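Visit to the Visteck software lab, Stukby

We got to Stukby in April, in rain, and were let in by the goods door because the front one was being painted. Visteck has the upper floor. There is far less hardware up there than I expected: desks, screens and a very good coffee machine.

Most of the morning went on Ikier, their grasp planner. It takes a mesh, proposes grasps and throws out any the arm can't reach without hitting the table. Every change to the code is run in simulation overnight, 50 grasps per object, and the log is on the wall screen by breakfast. Two objects were giving trouble when we came, both with handles.

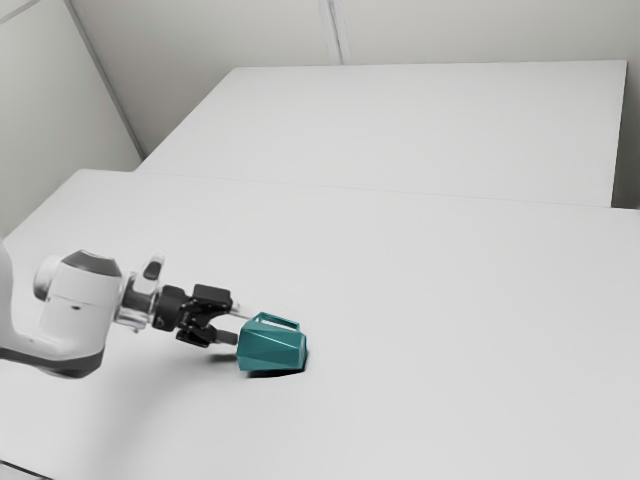 Page last changed: April, 16:40

The teal one has a loop on top, but in this run the gripper has gone for the left side of the body. The planner scores flat facets highly, and a low-poly mesh is all facets. Someone in our group asked whether a smoother model would change the ranking. They think so -- it hasn't been tried.

After lunch we saw Ambrosio, the replay tool. You drag a slider and see joint positions and planned path together, with contact forces underneath. It was slow to load, and crashed once. I would still like a copy.

Parking is at the back, 2 hours maximum. The next visit is for those who missed this one; bring a laptop if you want to try the planner.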